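Three weeks in and I finally have a desk, a wifi password and an hour with nothing to do, so you're getting the long version. Sorry to those of you who only signed up for this blog to find out if I was alive. I'm alive! I've also eaten more pickled beets than in the rest of my life put together. 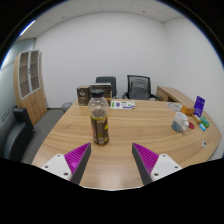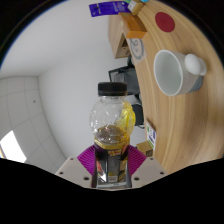
Letters from Waludholm, No. 3

So, the trip. Every July the exchange program takes all of us who are here for the year out of our host towns and puts us on a bus up the coast, and everyone who did the program before us talks about it like it's the only thing that happened to them all year. My host sister had been telling me about it since the airport. I was a bit nervous, to be truthful, because I'd only met the other students once, at the welcome weekend, when I was so jet-lagged that I introduced myself twice to the same girl from Brazil.

There were 40 of us on the bus, which had seats for 40, so nobody got to stretch out. We left from the station in Zulville at 5:30 in the morning. My host mom drove me there in her slippers and gave me a bag of sandwiches that would have fed a family (egg, egg and cheese, cheese, and one mystery one I'll get to). I sat next to Stefaniia Vasylenko, who is from Lviv and plays the cello and can sleep in any position, including, I learned, with her forehead flat on the seat in front of her. She slept for the first four hours. I looked out of the window at fields, then at trees, then at a lot more trees.

Our first real stop was Zunine, a fishing village with one street that goes straight down into the water. I mean that literally. There's a bakery, then a church, then the pavement just keeps going and there's the sea on top of it. They use the end of it as a boat ramp. We had lunch sitting on the wall there and this is where I opened the mystery sandwich, and it was liver paste with cucumber, and I traded half of it to a boy from Chile for a peach. Best deal I made on the whole trip.

We slept in the gym of the village school the first night, all in sleeping bags on those blue mats that smell like every gym in the world. It doesn't get dark up here in summer, not properly, and the gym had windows all along the top with no curtains. At two in the morning it looked like late afternoon. Half of us gave up and went outside and walked down to the ramp again. The water was completely flat and kind of pink. Somebody had a speaker and then somebody's neighbor opened a window and then we didn't have a speaker anymore. I got to bed at four and we were up at seven for oatmeal.

OK, the hike. This was the part I'd been dreading, because I'm from Kansas and my idea of a hill is an overpass. The mountain behind Lindqvist is 2,935 feet high, and before you mountain people laugh at me, please consider that you start at the beach. You do every single one of those feet. Our guide was a retired gym teacher with legs like fence posts who told us at the bottom that it was "a nice walk." It was not a nice walk! The first hour is forest and mosquitoes, and the mosquitoes here are organized. Then you come out above the trees and it's all rock and little patches of snow, and a wind that goes in one ear.

I wanted to quit twice. The first time, Stefaniia gave me a caramel. The second time she told me she was out of caramels and that we were closer to the top than the bottom, and I found out afterward she'd completely made that up. We got there last, except for two guys who'd stopped to build a dam in a stream. From the top you can see the islands out past the harbor, and behind you there's another row of mountains, and then another one, getting bluer each time. I cried a little bit, which I blame on the wind. Then I ate an entire sleeve of crackers and slid part of the way down on my jacket.

Going down hurt more than going up. My knees made a sound. If you ever do this trip, and some of you reading are next year's group, bring real boots and break them in first. I wore mine for the first time that morning. I had blisters in places I didn't know could touch a boot.

The day after was a ferry day, and I've never been so happy to sit. The ferry goes out to an island with 114 people living on it, according to the sign at the dock, where the last number is on a separate little board so they can change it. I loved that sign. We met the woman who runs the shop, the post office and also the bike rental, all from the same counter, and she asked every single one of us where we were from and had a question about each place. She asked me about tornadoes. I told her I've been in the basement plenty of times but I've never seen one, and she looked so let down that I kind of wished I had.

You can bike all the way around the island before lunch if you don't stop, but we stopped constantly. There were sheep on the road. There was a beach with white sand that looked like a vacation ad, and the bravest ten or so ran straight in and came out again much faster. I put in my feet. My blisters have never felt better or worse. We had waffles with brown cheese at a farm on the far side, and I've decided I like brown cheese now, which I would've bet money against in June. It tastes like caramel that went to college.

That last night we all stayed in the cabins by the dock, and people got sad and silly in the way you do. The Italians cooked. Everybody signed everybody's flag. I hadn't brought a flag (the email said to, and I don't read emails, hi Mom) so people signed my jacket, the one I slid down the mountain on, and now it has a big rip across the back and names all over it in marker. It's hanging on my door right now and it smells like woodsmoke and I'm not washing it.

The bus home was really quiet. I'd thought it would be loud. Stefaniia slept, obviously, and I stayed awake and watched the trees turn back into fields. Her host family is only two train stops from mine, so we've already got a plan to go swimming at the lake once my feet have healed up, and she's promised to teach me how to say something in Ukrainian besides "more caramels, please."

A few quick answers, since people have been asking in the comments. Yes, I'm warm enough. No, I haven't seen northern lights, it's too bright in summer, ask me again in October. Aunt Carol, your package got here and the peanut butter survived, and my host dad tried it with a spoon and then quietly went and got a bigger spoon. The language is going OK. I can order coffee, ask where the bathroom is and apologize, and that covers most of my day. I start school in August and I have to take physics in it, so please think of me then.

I still have to write up the bit about the sauna, but my host sister wants her charger back and dinner's in ten minutes. It's beets.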